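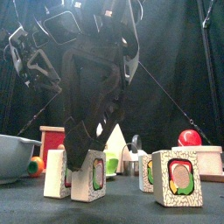 How long do townhouses near a planned rail stop take to sell once the route is announced? In our Pridmont sample the median was 49 days from listing to accepted offer, against 83 days for townhouses farther out on the same side of town.

4.2 Time on market

We used closed sales from the Sarmiento listing archive and kept only attached homes with a recorded list date. Homes withdrawn and relisted within 70 days were treated as one listing, following Cárdenas and Landeg. Without this step the gap between the two groups looks wider than it is, as relisting was more common near the line.

Figure 5. Median days to accepted offer by walking distance to the nearest planned stop, Pridmont and Porkville.

The pattern in Porkville is weaker. Sellers there raised asking prices soon after the October announcement, and many later cut them. Buyers seem to have waited – the share of listings with at least one price cut rose in every distance band. Renovated units sold faster in both towns, but the archive records renovation only when the agent chose to mention it, so we do not use it as a control in the main model. Results with that control added are given in the appendix, along with those for the Clurnero district, where sales were too few to split by distance.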